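Cutting Boards, Oil and My Very Thirsty Winter

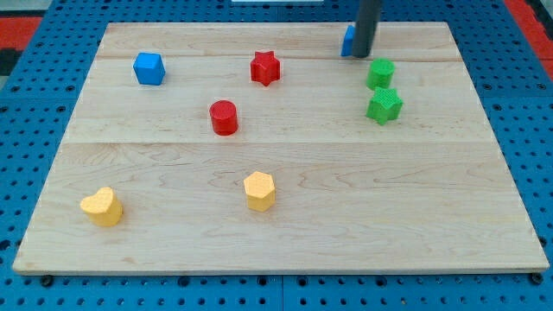

How often should you oil a wooden board?

Once a month is plenty for most kitchens, and a bit more often in the dry months when the heat is running. If water soaks in and leaves a dark patch when you flick a few drops on it, it's time.

I get this one in my inbox more than anything else, usually in January, and usually from somebody whose board has just started to feel like a cat's tongue. Mine does it too! I have a big old slab that I bought at the Brundgate market when we first moved here (109 dollars, which I did not mention at home for a while) and every winter it goes pale and fuzzy and I feel guilty about it.

So last weekend I finally did the whole lot. Bread board, cheese board, the little one I only use for garlic, and two spoons that I'm pretty sure were my grandmother's. I used plain food-grade mineral oil from the drugstore. You can buy the fancy stuff with beeswax in it, and I do like the smell, but plain oil sinks in just fine and you won't mind using a lot of it.

My way of doing it is pretty lazy. Wash the board the night before with hot water and a little soap, stand it up on its edge, and leave it alone until morning. Then pour on more oil than seems sensible, push it around with an old T-shirt, do the sides and the ends (the ends drink like crazy) and go have your coffee. After lunch, wipe off whatever is still sitting on top. If it feels sticky the next day, you left too much on, so just rub it again with a clean rag.

If yours is really rough, sand it first. I start with 120 grit and finish with 220, always going along the grain, and I do it out on the back steps because I once did it in the kitchen and we were eating maple dust for a week.

Please don't use olive oil. I know your aunt does. It can go rancid, and then your apples taste like an old cupboard. And keep the poor thing out of the dishwasher! Svyatoslav Horobets wrote to me after the last issue about a glued board from Zandavberg that went through one hot cycle and opened up right along a seam. He's clamped it back together with waterproof glue and is hoping for the best. Svyatoslav, write back and tell me how it went, I've been thinking about that board all week.

A couple of you asked about onion smell. Coarse salt and half a lemon, scrub, rinse, dry it standing up. It works on garlic too, mostly. I've made my peace with the garlic board smelling like garlic.

By the way, there are 263 of you reading this now, up from my sister and her neighbor, and I'm so pleased I could bake something. I'm going to try the rye loaf from the Shevchuk cookbook next, the one with caraway and a frankly alarming amount of molasses. If it comes out halfway decent you'll get the recipe in the next issue, and if it doesn't, you'll get soup.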